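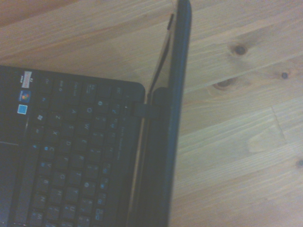
A black laptop, open on the bench at Drutell's Powell shop, as seen by the wrist camera of one of the new robot arms.

FOR IMMEDIATE RELEASE

Drutell Brings Robot Arms to Its Powell Laptop Shop and Keeps Every Bench Job

POWELL – Drutell, the laptop refurbishing company that has been giving used computers a second working life from its shop in Powell, is very happy to share that its first robot arms are now at work on the intake line, right alongside the people who have run that line for years. The arms, supplied by Trutberg and set up over the winter with a good deal of patience on everybody's part, went into daily use in February.

Anyone who has visited the shop will remember the intake benches. Used laptops come to Drutell from schools, offices, libraries and the occasional attic, and before a technician can repair one, somebody has to open it, look it over, write down what is there, put it on the right shelf and reach for the next one. On a busy day that means up to 300 machines. It is honest work and it has to be done with care, but it is also hard on wrists and shoulders, and our intake crew has been telling us so (politely, and then a little less politely) for a long time.

The new arms take over the most repetitive part of that work. Each one carries a small camera near its gripper, so it can look down at a laptop from above or from the side and record what it finds: the keyboard layout, the stickers on the palm rest, the general shape of the lid and hinge. A picture taken close up in this way is not always a pretty one. The smaller print on the keys can come out soft, and when the system cannot read something with confidence it says so and passes the machine to a person. We asked for it to work that way from the start, and Trutberg was good enough to listen.

What changes for the crew

We know that when a company our size announces robots, the first question around the dinner table is about jobs, so we would like to be plain. No position at Drutell has been cut because of this project and none is planned to be. All 30 people who worked on intake before the arms came in are still with us. Their days look different, though, and we think it is fair to say how.

Each intake worker now spends the first part of a shift at the review station, going over the records the arms have made and settling the ones marked unclear. The rest of the shift goes to inspection and light repair, which used to be done only by our senior technicians. To get everyone ready, Drutell is paying for 80 hours of bench training per person, all of it during working hours and at regular pay. The courses cover keyboards and touchpads, hinges, batteries, screens and safe handling, and anyone who finishes moves up to the technician pay scale. The first group is well into the course already, and the repair benches have become a noticeably livelier place, with a lot of leaning over and asking questions.

The heavy lifting has changed as well. Cartons of laptops used to be carried from the dock to the benches by hand. They now come in on a low conveyor, and nobody on the crew has to bend to the floor for them. Chairs and bench heights were looked at again at the same time – something that had nothing to do with robots at all, strictly speaking, but it seemed silly to move all that furniture and put it back the way it was.

We should say, too, that not every idea worked the first time around. The early version of the line ran at one steady speed all day, and the crew found this tiring to keep up with, especially after lunch. The people at the review station now set the pace themselves, using a simple dial, and any member of the crew may pause an arm at any time without asking a supervisor. Wooden work surfaces were kept at several of the benches because the crew preferred them, and so the arms were taught to work on wood, knots and grain and all.

A word about older machines

Part of the pleasure of this business is that no two shipments are alike. Small netbook-style laptops, machines with three or four stickers still in place, models long out of stores – they all come through Powell, and many of them have years of use left. Our longtime crew members can often tell the history of a computer from the wear on its keys, and that is not a thing we expect any arm to learn soon. What the arms do give us is time. Machines that might once have gone straight to parts recycling because there was no spare hour to look at them are now getting a proper look from a trained person.

What comes next

Drutell plans to bring the same setup to its smaller shop in Ivholm later in the year. The Ivholm crew has already spent time in Powell trying out the review station, and their list of requests (quieter conveyor rollers are at the very top) has been sent along to Trutberg. Training for Ivholm will be offered on the same terms, with the same paid hours and the same pay scale at the end of it.

To mark the new line, Drutell will also give 100 refurbished laptops to families and adult learners in the Powell area, each one checked and repaired by crew members taking part in the training. Local schools and community groups that would like to suggest a household are warmly invited to stop by the front office and pick up a form.

Visits to the shop

Neighbors, customers and members of the press are welcome to see the intake line in operation. Tours leave from the front office at 10 a.m. and last as long as people have questions. Please wear closed shoes. Visitors with an old laptop to donate may bring it along, charger included if it can be found.

About Drutell

Drutell repairs, refurbishes and resells used laptops from its shops in Powell and Ivholm. It serves households, schools and small businesses, and accepts donated computers in any condition during regular shop hours.

Press contact: Drutell front office, Powell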